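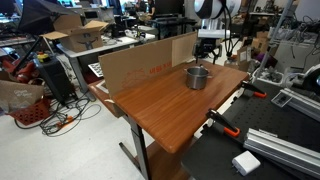
4. Setting up the table

The Onusby table is used for the put-away routine in sections 5 and 6. Set it on a level floor with the foot bar flat. The pot stands toward the far edge of the top, with the cardboard panels making a corner behind it, and this is the standard layout for the rest of the guide. Pots with two side handles are easiest to place the same way each time.

4.1 Placing the pot

1. Wipe the tabletop with a dry cloth. Crumbs and grit will scratch the finish.
2. Stand the cardboard panels on the table and fold them to a corner. Tape the fold on the outside.
3. Put the pot down in front of the corner, leaving 40 mm between the rim and the nearest panel.
4. Press lightly on the rim at two or three points. If the pot rocks, turn it a little and try again.
5. Leave the lid off and store it in the Cosik drawer.

Note: Pots up to 200 mm across fit this layout. For anything wider, use the Udlow table and the measurements in section 9.

CAUTION: Do not set a heated pot on the wood. The finish marks easily and the marks do not sand out.

4.2 Laying out the marker
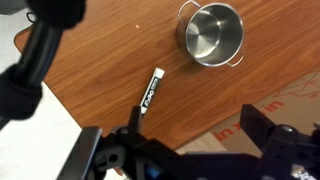
6. Check that the cap is pushed on until it clicks. An open marker dries out and may stain the top.
7. Lay the marker flat on the table, clear of the pot. Angle does not matter — it can point any way you like.
8. Keep it at least 34 mm in from any edge. Near the rounded corners, allow more.
9. Add further items one at a time, up to 18. Do not stack them.

Note: Use dry-erase markers only. Permanent ink cannot be removed from this finish.

If a marker keeps rolling off, the floor is probably uneven. Fit an Odoi shim under the foot bar and repeat from step 3.

Layout revised by Nii Quaye, 29th September. Replaces the August sheet.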